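Notebook, snack tray sorting, Friday

Started late. The bed was supposed to be clear by two and was clear by something closer to three, if you define clear as "the duvet is now mostly duvet." I am writing this in the kitchen because the bedroom has no flat surface that isn't the bed, and the bed is the bench.

Purpose, for whoever reads this in March and wonders: we want a tidy-up task that looks like something a person would do at home. Snacks end up on a bed. Somebody puts them on a tray. That is the whole plot. The Stakness sheet calls it "loose item consolidation, soft surface," and I have stopped arguing with the Stakness sheet.

Setup notes.

Tray is shallow, with a raised rim all the way around. Clanden wanted the deep bin from the pantry shelf. I tried it on Wednesday's list of options and crossed it out, as things dropped into a deep bin stay wherever they land and you can't see what you've got. With the shallow one you can see your mistakes immediately, which is either a feature or bad for morale.

Liner is the pink one with the blue panel and the big Chinese characters. I put it in the bottom for color and then found that flat packets slide on it a good deal more than I'd like. Left it in. A real tray has something stupid in the bottom of it.

Assortment is whatever was in the Pelitov box plus what I had in my bag. Wrapped pastries, candy, a Snickers that I have written my claim on in spirit if not in ink. The rule was no two handfuls alike: something long, something flat, something that crackles, something that rolls. Total spend 374, receipt is taped inside the back cover.
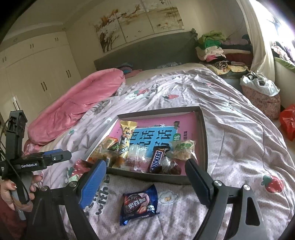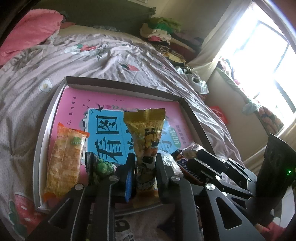 First thing learned: a duvet is a terrible table. Put any weight near the tray and the tray leans toward you like it wants to hear a secret. I smoothed the whole bed twice before giving up on smoothing. Folds are in. If a packet goes into a fold, it counts as a hard pick and gets marked H on the sheet.

Second: pastries are the worst. The wrappers are full of air, so they look generous and grab like nothing. Squeeze lightly and they squirt out sideways. Squeeze properly and you have made crumbs. Pretorius guidelines say discard any item that is "visibly deformed," which by four o'clock described most of the pastries and a fair amount of me.

Third: the chocolate bar is the best item we have. Stiff, doesn't roll, comes up from either end. I want more things like it and fewer things like everything else. Small slippery candy packets came out in the middle. They're fine if you take them by the sealed edge and hopeless by the belly.

Order matters more than I expected. Big things first and the small ones get buried under them. Small things first and the big ones sit on top and slide off when the tray leans, see above. Ended up doing long items along one side, then filling in. Went quicker. Not sure if it's cheating. Wrote it up as a variant (sheet 4, bottom half) and will let someone else decide.

Still to do:

Board under the duvet, or a firmer cover. Try the board first, it's free.
Second liner, something with a bit of grip, to compare.
Replace pastries. Buy the small ones if the shop still has them.
Ask whether H picks get their own column or go in remarks. Right now they are in both, in two different pens.
Laundry. Outside the scope of the task, but it's going in the list anyway.

Packed up at 5:30. Crumbs shaken out of the duvet over the bath, which I do not recommend and will be doing again next week. Pelitov box is back on the shelf with the lid taped, one chocolate bar light.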